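Unit 10: Closing the loop on cloth

Rigid parts are kind to us. You estimate a pose, plan a grasp, and the part stays the shape it was. Cloth has no pose to speak of, and that's what makes this unit so much fun! We'll use the Tirkus stack again, with the Stornby grasp planner swapped in for the one from Unit 2.

What to get out of the wrist view

Skip the full mesh for now. Three things are enough to drive the controller:
- a mask for the cloth (color first, then clean it up)
- the main fold line, as a curve
- the gap between each fingertip and the nearest cloth edge

Gap error feeds a sideways velocity command. Start with a low gain, and hold the last good estimate for up to 13 ticks if the mask drops out. Then stop. Please don't let it coast!

Motion blur

A moving edge turns into a soft ramp, so a plain threshold will wander. Fit the ramp and take its middle, then weight each side by how sharp it is.
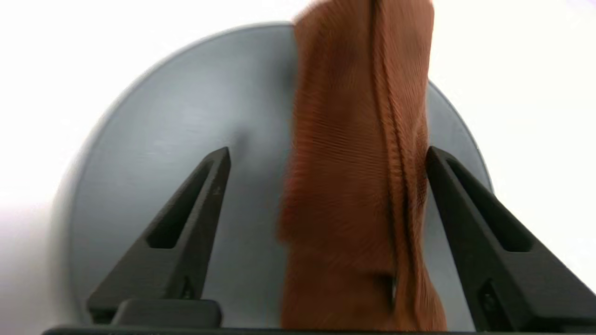
Page last changed: April, rev. 13

The orange cloth is a lovely case for this. Its left edge smears into the gray, so give that side a low weight. The long fold is dark and thin, and a ridge filter picks it up well. Note that the cloth is nearer the right finger, so the two gaps differ a lot.

For the lab: run your tracker on the 1000 frames in the Trevthorpe folder, plot both gaps, and bring the plot to the Hijazi room.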